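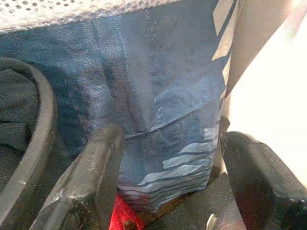
Week 4 handout: Bags, baskets and sorting
Household Textiles, Daranee Boonyarit

Okay, last week we got through cotton and linen, so now we're on to the stuff most of you carry groceries in! I love woven plastic bags (my family has heard this speech too many times). The fabric is made from flat plastic strips crossed over and under, the same plain weave you practiced with paper, and if you hold it up close you'll see a fine crosshatch.

Things to write down:

Creases. Slick fabric slides around when you fold it, so go slowly and press each fold with your palm. Start at the bottom corners and work up toward the handles, if your bag has them.

Seams. A seam makes a ridge, and a ridge makes a lumpy fold. Fold beside it - never right on it - and the bag will lie a lot flatter.

Print. Stripes are handy for checking a fold, but don't trust them on a crumpled bag. They go wavy with every wrinkle, so smooth the bag out first and then look.

Containers. Baskets with holes in the sides let air through, and I keep my bags in one of those. Lined ones are nicer for scarves and knits that snag.

For next time, bring one woven bag and one soft cloth item from home. Read the Crenshaw chapter, pages 80 to 82, and skip the box on dyes (we'll do that in May). Fold sheets go in my tray, room 33.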